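Drawing diary, page 17, late, should be asleep
Filed under: sketchbook, posters, grumbling
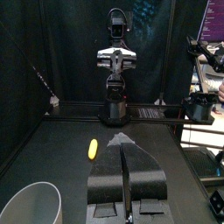 So the poster series. I said I'd write about it tonight and I'm going to, even though my tea has gone cold and I've got ink all down the side of my left hand again (left-handers, you know the stripe I mean).

I started the thing back in March with one silly idea, which was to draw the bus stops of Vestby as if they were travel destinations. Big flat colors, tall skinny lettering, a sun with rays coming off it, the whole old railway poster treatment, and then underneath it says something like "Warkholm Road, Northbound" and there's a bin. I thought I'd do one for a laugh and put it on the fridge. Then I did another, and then I was lying awake thinking about what color the sky should be over the stop by the tire place, and that was when I knew I was in trouble.

The sky is mustard, by the way. I tried pink and it looked like a birthday card.

Today I worked on the lettering, which I've been putting off for ages because I'm slow at it and it makes me cross. I drew the word "Northbound" over and over on tracing paper and every time the two O's came out different sizes. Then I left the room and ate some toast and came back and one of them looked fine! I'd been staring so long I couldn't see it anymore. I traced the good one twice and moved on with my life.

The shop that's going to print them is called Jinov and I went in this afternoon to look at paper. I love looking at paper. I could do it all day. They had a heavy cream one with a bit of tooth to it that I wanted straight away, and a smooth white one that costs a lot less, and the person at the counter very kindly let me stand there rubbing a corner of each between my fingers like somebody buying curtains. I'm going for the cream. I did the sums on the bus home and if I print 50 of each design I can just about manage it, as long as I stick to 2 designs for now and don't get carried away. I had wanted to do the whole set at once. My bank account had other ideas.

Choosing which ones is horrible, though. The mustard one is definitely in. After that I keep going back and forth between the stop outside the swimming pool, which has the best composition (long diagonal shadow, little wet footprints, I'm very proud of the footprints), and the one at the top of the hill, which is a worse drawing but which everybody picks when I show them. Every single time! They flick past my lovely footprints and go "oh, I like this one." It has a pigeon in it. I think it's the pigeon.

I put the two of them side by side on the floor this evening and walked up and down in my socks. The pool one is blue on blue and the mustard looks great next to it. The hill one has a lot of green and next to the mustard it goes a bit school uniform. So maybe I could recolor the hill. Or maybe I could put a pigeon in the pool one and see if anyone notices. I drew a quick one on a scrap and slid it around on top for a while, and it looked best near the lamp post, facing away, like it was waiting for the bus too.

Oh, and I finally got a reply from Amarasinghe, the little gallery café by the station! They've got a wall free in June and they want to see what I've got. I read the message standing in the kitchen with my coat half on and then read it again in case I'd made it up. It's only the wall by the coat hooks, and people will have scarves hanging over the corner of my sky, but it's a wall. I've written back saying yes please, and then deleted one of the exclamation marks, and then put it back in.

Things to do tomorrow: scan the mustard one properly, ask how they want the prints hung, buy more tracing paper, the good kind this time. The cheap stuff buckles as soon as you rest your wrist on it and I've been swearing at it all week.

Also find out if frames are cheaper secondhand. I bet they are, if I don't mind throwing out somebody's picture of a lighthouse.

Right, bed. I've decided on the pool one with the pigeon, and I'll probably change my mind over breakfast.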